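Varero compliant finger kit: review after a shared-workshop build

Posted March 29, 2020
Filed under: end effectors, tools, small automation

The Varero kit is a pair of soft, clear fingers on a two-piece mount, sold for people who already own an arm and want to pick up things that are not machined blocks. I bought it with my own money through Nastbridge in August and fitted it at the shared workshop where our arm lives. The job we had in mind was dull: clear a bench of mixed household objects and put each one in the right bin. The rigid jaws we had before were good at cartons and poor at everything else.

What comes with it

Two molded fingers, the mount in two halves, a bag of M3 hardware, an adapter ring and a folded sheet of instructions. No driver, no thread locker, no spare fingers. Spares are sold separately and shipped slowly both times I ordered them. The adapter ring fits the Mayrhofer flange pattern. Anything else needs a plate, and the drawing for it is on the Varero site in a format that took me two programs to open.

Fitting

The instructions allow 30 minutes. I took most of an evening. The lower half of the mount has to go on before the fingers, and the sheet shows this in step 6, after telling you to install the fingers in step 4. I took it all apart once. The screws are soft, and one head rounded off under moderate torque. I replaced the full set with ones from the workshop drawer and would suggest doing the same at the start.

The mount itself is well made. The halves meet cleanly, the fingers sit square, and after 200 cycles with a light load I measured no play at the tips with a dial gauge. Cable routing is left to the owner. There is a slot in the upper half that looks intended for a tie, but it is narrower than any tie I own.

Software

None is supplied. The fingers open and close with the existing gripper drive, so the only real work is setting the closing limit and the tool offset. We run Clilex for motion control, where the offset is three numbers in a config file. The published tip length is given with the fingers relaxed. They flex as they close and the tips rise, so an offset that is right when open leaves the contact point a little high on the object. I ended up keeping two offsets, one for tall items and one for flat ones, and switching between them in the pick routine. Clilex handles that without complaint. A controller that stores one tool per arm would make it more awkward.

Set the closing limit low. The fingers do most of their work by bending, and extra force only splays the tips. Our final value was nearly the lowest the drive would accept.

Grip by object type

The test bench is a butcher-block tabletop with the arm coming in over the back half. The set of objects changes from one session to the next, but it always includes something hollow, something round and something thin.
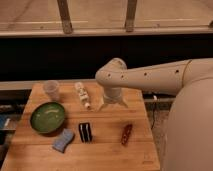 Results by object

Clear plastic cup, upright. Good. The fingers close on the wall without crushing it, provided the approach is vertical. Our camera has trouble with clear plastic, so most of the missed picks were vision errors and I have not counted them against the kit.

Cylindrical bottle, lying down. Good across the body, poor near the cap. Picked off center, it swings. I added a short pause after the lift and the placements improved.

Shallow bowl. Fair. The only grip that holds is one finger inside the rim and one outside, and the rim has to be found accurately. A glossy interior does not help the camera here either.

Sponge. Very good. The rigid jaws also managed this, so it says little about the product.

Small flat objects. Poor. Anything low and narrow tends to slip out from under the tips as they spread. Varero sells a narrower tip — I have not tried it — and the product page implies it was made for this complaint.

Wear

The fingers have held up. There is slight clouding on the inner faces and no tearing at the root, where I expected it. They collect dust and lose grip when they do. A damp cloth restores them.

Verdict

Recommended for a hobby or shared arm that handles mixed, light objects, if you can supply your own screws and are willing to tune the offset. For flat parts, keep the rigid jaws in a drawer. Swapping back means removing four screws and reloading the old tool file.

Pros: solid mount, gentle on thin plastic, easy to clean
Cons: step order in the instructions, soft screws, no spare fingers, weak on flat items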